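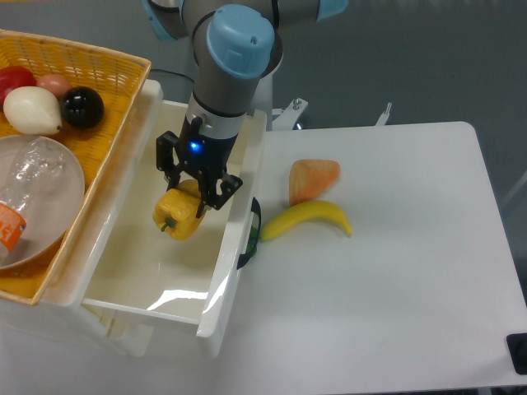

Against the tuned demo

Most home robot builds are judged on a short video of an arm picking something up. I think this is a poor measure, and that people who build arms in spare rooms and shared workshops should stop using it. A better one is how long the machine runs between interventions on a task with a container in it. By container I mean a drawer, a bin or a box with walls.

An open tabletop forgives nearly everything. If the height is wrong by a few millimetres the object drops a few millimetres, and the result looks the same. If the wrist comes in at a poor angle there is nothing beside it to hit. Put the target inside a drawer and the same errors become collisions. The fingers need room to open, the wrist needs room above the wall, and the approach has to be close to vertical whether or not the arm is comfortable there. A toy pepper is a fair test object for this. It is lobed, so the two fingers seldom meet it the same way twice, and it is shiny enough to upset a cheap depth sensor.

Our workshop shares one arm between several projects. Mine is called Karier and its only job is tidying: take an item from the table or the basket, put it in the drawer, go back for the next. I started with the usual approach, a set of taught positions with small offsets. It looked excellent on a Thursday evening and failed the next morning, when the cabinet had been pushed sideways to sweep the floor. I measured the shift at 19 mm. That was enough to put a finger on the drawer wall at every attempt.

The common answer is to bolt everything down. I disagree with it for home use. Cabinets in houses get moved, drawers are left half open, and a robot which needs its furniture fixed to the floor has handed its hardest problem back to the owner. In a factory that trade is sensible. In a kitchen it makes the robot an expensive ornament.

The other common answer is to buy a better arm. Accuracy was never the fault in my case. The arm went precisely to a place where the drawer no longer was. What helped was dull: find the drawer edges again before each placement, close the fingers only as far as the grip needs, and release a little above the floor of the drawer instead of pressing down to it. The last change cost one line in the configuration file. Over 67 placements after these changes I had to step in 2 times, both for a pear that rolled as the fingers closed.

I tried the Ulimden planning library and kept it, with the collision margin set to 15 mm. The default was larger and refused most paths into the drawer, which is reasonable behaviour and also useless here. The Biltia driver is adequate. Its error messages are not, and I would ask anyone publishing a driver to report which joint limit was reached and at what value.

There is an objection I take seriously. Short demonstrations keep people interested, and an unpaid project without interest stops. A run of an hour is tedious to watch and harder to arrange in a shared room, where other members want the table. I accept this, and I am not asking anyone to publish the full hour. I am asking for the count: attempts, interventions, and what was moved between them. It fits in one line under the video.

The Pavliuk build notes already do this, failures included, and they are the only notes I have been able to reproduce from start to finish. It took about three weekends. Most of the other builds I tried gave me a parts list, a clip and no idea of how often the arm missed.

For Karier the next step is opening and closing the drawer by its handle. I expect the count to get much worse, and I will put it under the video when it does.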